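From: Tharushi Thambiah
To: Mridha Building Users
Subject: Re: Shared tables and kitchen items, second floor

On Wednesday, Nimal Bhattacharjee wrote:
> Could the office confirm whether plates and cups may stay on the
> white tables overnight? Two of us put everything back in the
> cupboard last week and were then asked where it had gone.
> Also, who orders the ketchup?

Dear colleagues,

Thank you to Mr. Bhattacharjee for raising this. The arrangements below apply to all shared tables on the second floor and replace the December notice.

Tableware may remain on a white table overnight if the table is booked for the following day. The items concerned are of the kind shown: the oval plate, the blue and black cups, the green bowl and the ketchup bottle. Small items such as the orange ball are covered by the same booking. Please do not return them to the cupboard on another user's behalf.

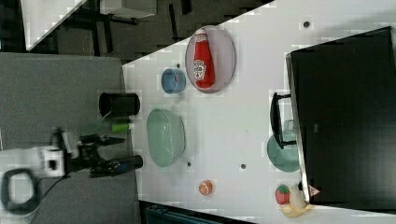 1. Unbooked tables

Unbooked tables are to be cleared by the last user of the day. Plates, bowls and cups go on shelf 11 of the Tosmont cupboard. Bottles are stored upright, caps closed, on shelf 15.

2. Replacements

Requests for condiments and tableware should be sent to Rafsan Amarasinghe, who places the order monthly. Breakages should be reported to the same address, with the table number.

Questions about bookings may be directed to me.

Regards,
Tharushi Thambiah
Facilities Office, Mridha Building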